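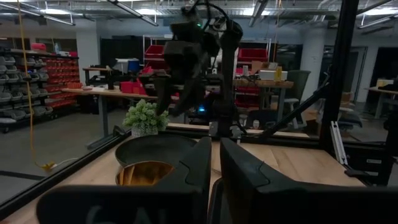
El taller compartido Brenell cuenta desde diciembre con un proyecto que ha ido creciendo a ratos libres y con mucha paciencia: Sasell, un robot de dos brazos montado por sus propios socios, que le han dedicado ya 31 tardes (y alguna que otra noche, todo hay que decirlo). Los dos brazos comparten una mesa de madera clara, sujeta a una estructura de postes y perfiles, y para los ensayos de estos días el grupo ha recurrido a cosas de andar por casa: un cuenco gris, otro de madera y una plantita en maceta blanca que se ha ganado el cariño de todos.

La idea es que Sasell aprenda a recoger y ordenar una mesa sin volcar nada - tarea más difícil de lo que parece, sobre todo cuando las dos pinzas trabajan tan cerca la una de la otra. Hasta ahora el grupo lleva gastados 394 euros en tornillería, cables y piezas de repuesto, pagados a escote entre 10 socios.

Los planos se irán publicando en el boletín del taller, y quien quiera echar una mano, aunque no haya soldado en su vida, será recibido con los brazos abiertos y café recién hecho.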